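March 18, 2021

Seed day, or it was supposed to be. I have been promising myself since September that this would be the year I sowed things when the packet says to, instead of in a panic in May, and so after breakfast I got the shoebox down and found I own 36 packets, of which a good many went out of date under a previous prime minister. I sorted them into Hopeful, Doubtful and Compost. Then I moved nearly all of Doubtful into Hopeful, as I do every year.

The allotment itself is a bog. I walked up at ten to look at it, which is most of what I do there. Plot 54 has a new shed, very smart, with a little porch. I give the porch until the first gale. My own shed leans towards it in what I like to think is a neighbourly way.

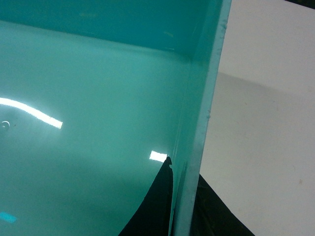
Tomatoes are the great quarrel this year. Gülizar Akbulut swears by a variety she calls Ekinci, after the uncle who gave her the seed, and says anything else is just a red bag of water. I have Skorunberg, which came free with a magazine and is meant to stand the cold. We have agreed to grow four plants each and be judged by her mother, who has not been told she is neutral. I spent far too long on what to sow them in. I want something in that glossy teal, shiny enough to throw the light back at you, and what I have is a stack of yoghurt pots and a roasting tin with a hole in it. Vanity, at my age, over a seed tray.

Came home for lunch (soup, the end of the leeks, not their finest hour) and read the Drandix catalogue at the table. It lists 533 kinds of vegetable and describes every one of them as vigorous. I would pay extra for a catalogue that said "sulks until July" or "the slugs will thank you". Ordered one packet of beans and felt very restrained. Then went back and ordered the purple ones too. 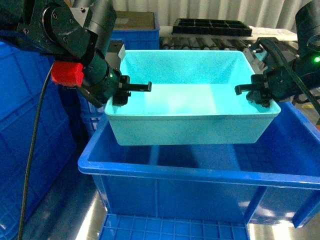
After that there was nothing for it but to fill some pots. The compost had been out in the rain all winter with its bag open and came out in slabs, like cake. I broke it up with my hands on the kitchen floor and M. came in, looked, and went out again without speaking. Thirty years of marriage in a single gesture.

Sowed the Skorunberg, two sorts of chilli and some leeks. Labelled the leeks. Meant to label the chillies. 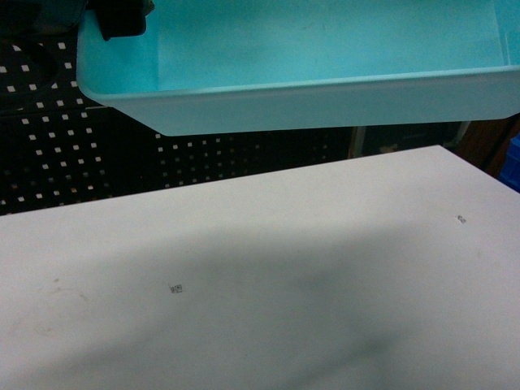
The windowsill is now full, and the bathroom one, and I have my eye on the top of the piano. Gülizar rang at six to ask whether I'd sown yet and I said I was in no rush. She said neither was she. I could hear her tapping compost off a trowel.

Must ring the Ollatetti people about the water butt, which they promised before Christmas and have since stopped mentioning. Must also find the other glove.
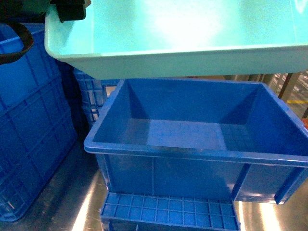 *Pale aqua tray, tall dark-blue crate on the left.*

Rain again now, heavy, and the wind getting up. I keep thinking about that porch - not unkindly. Bed by ten, with the purple bean page folded down. Tomorrow the broad beans go in if I can get a fork into the ground, and if I can't they can go in the roasting tin.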